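Hasasier Cable Library: Frequently Asked Questions

What is the cable library?

It's a lending and drop-off service for power cords, chargers and the other leads that pile up in drawers. You can bring cables you no longer need, borrow one for a few weeks, or take one home for good if we have plenty of that type. It runs out of the back of the Hasasier repair shop on the second floor, next to the sewing room.

Do I need to be a member?

No. Anyone can drop off. To borrow or take a cable, you fill in a card at the front desk with your name and a phone number. The card stays good as long as your number does.

What do you take?

Detachable power cords for monitors, desktop computers, printers, kettles and stereo gear. Laptop chargers with the label still readable. Network cables, video cables, USB cables of any age, and phone leads. Extension cords are fine if they have a grounded plug.

What don't you take?

Anything with cracked insulation, bare wire, scorch marks or a bent prong. Cords that have been patched with tape. Power strips of any kind. Holiday light strings. Loose batteries and battery packs go to the county collection point on Ammont Street.

Do I have to untangle them first?

It helps, but we won't send you home over it. If you have a minute, pull each cable free, coil it in loops as wide as your hand, and leave the plug on the outside where we can see it. Please don't wrap cables tightly around a charger brick. The wire breaks where it leaves the housing, and that's the most common fault we find.

Can I use rubber bands or tape to hold the coils?

Paper-covered twist ties or a strip of cloth are better. Rubber bands dry out and stick to the jacket, and tape leaves glue that Myrto Fragkou then has to clean off with a rag. No tie at all is also fine.

What should I pack them in?

A shallow cardboard box with a hinged lid works well. So does a paper bag. We can't use plastic tubs because they don't fit on the shelves, and you'd have to carry yours home again. Write your name on the box only if you want the box back.

How are the cables sorted?

By the end that goes into the device, then by length. Color doesn't matter, and with power cords almost everything is black anyway. Each type has its own box on the shelf, with a number on the front that matches a line in the binder. Box 6 is standard computer power cords, the kind with three slots at the device end. Box 80 is where short network cables go. The numbers have gaps because we retired some boxes when the types ran out.

Why is one box full and the next one nearly empty?

Because people own far more of some cables than others. We get computer power cords with every drop-off and may wait months for one particular printer lead. If a box gets too full to close, Stavros Xenos moves the extras to overflow, so ask at the desk before deciding we don't have something.
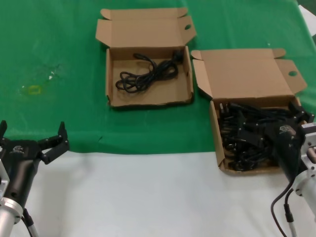

When you look through a box, lift cables out from the top by the plug and set them on the table. Pulling on a wire from the middle tightens everything around it. Put back whatever you don't want, coiled if you can manage it, and close the lid so dust stays out of the connectors.

Are the cables tested?

Power cords are checked for continuity and looked over end to end before they're lent. A cord that passes gets a green dot near the plug. If there's no dot, it hasn't been checked yet - please leave it at the desk. Data cables are only looked at, so try yours at home and bring it back if it doesn't work.

How do I know which power cord I need?

Bring the device, or a clear photo of the socket on the back and the label beside it. For laptop chargers we need the voltage, the amperage and the shape of the tip. Danai Tzanetos keeps a set of sample tips at the desk and will let you try them for fit, unplugged. Fitting the socket isn't enough on its own. The voltage has to match the label.

How long can I keep a cable?

Four weeks for a loan. You can renew by phone once. Types marked "plenty" in the binder are yours to keep, up to two per visit.

What happens to the ones that fail?

We cut the plugs off so nobody can use them again, and the rest goes out with the copper. The Psarras scrap yard picks it up in November and again in spring. Last year's two loads came to 828 pounds, and the money paid for new shelf boxes and the tester.

Can I drop off when you're closed?

Please don't leave bags in the hallway. The fire door has to stay clear. There is a drop slot in room 116 that takes single cables and small bags, and the building is open until 9 p.m.

Who do I ask if my question isn't here?

Kyriaki Liapis runs the desk in the mornings and Makis Pappas has it after 2 p.m. Either one can check the binder for you over the phone. For chargers, have the label in front of you when you call.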